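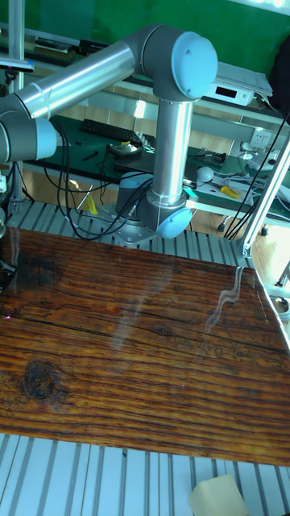 Knots, cracks and the 9 percent rule: Kamrul Paul on finishing old planks

Kamrul Paul runs the finishing room at Musteck, a small shop that turns salvaged planks into tabletops. Most of his week goes to measuring moisture. The varnish, he says, takes up less of his attention than customers assume.

"If the board is at 9 percent or lower, I'll finish it," he says. "If it's at 10, it goes back on the rack. People argue with me over one point. I have had boards at 12 that looked perfect on Friday and had a ridge along every joint by spring."

He takes readings at both ends, in the middle and next to any large knot. The knot readings are logged separately. Grain turns around a knot, and the meter pins rarely sit the same way twice, so he treats those numbers as a warning and leaves them out of the average.

Cracks are sorted before any sanding. A crack that stays the same width through a full month on the rack is left open or filled with clear epoxy, depending on the order. One that moves gets a key set into the underside. Paul does not use colored filler. "It matches on the day you mix it. The wood darkens and the filler doesn't."

Sanding and sheen

Mitali Marikar, who writes the shop's work sheets, joined the conversation when it turned to sanding. Her sheet for a gloss top stops at 180 grit on bare wood. Finer paper closes the surface, she says, and the first coat has less to hold on to. The 600 grit paper comes out only between the last two coats, used wet, with a flat block.

"By hand you get dips," she says. "You can't feel them. Then the varnish goes on and you see every one in the reflection." 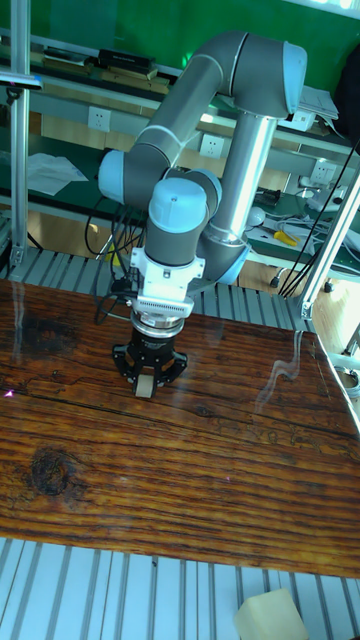

Sheen is checked with a gloss meter at 60 degrees. Musteck's gloss tops have to read 85 or higher at every point tested, and a top that falls short at any of them is rubbed back and given another coat. Marikar would like to lower the figure for deeply grained boards. Paul would not. They have been having this discussion since the Himum order, a run of restaurant tables with open grain that took two extra coats each.

"The Himum boards were a filling problem," Paul says. "We should have filled the grain first. The number was fine."

Marikar's answer is that grain filler would have flattened the look the client had picked. The work sheet now has a box for it, to be signed before the first coat.

Curing is the part neither will shorten. Tops stay flat on open bearers, with air moving underneath, and nothing is stacked on them. The underside gets the same number of coats as the face. Paul once skipped this on a bench for the Ranau showroom, and it cupped. He keeps an offcut from it over the sink.

The next batch, for a client called Begum, is on the rack and was last measured on Monday. It read 11.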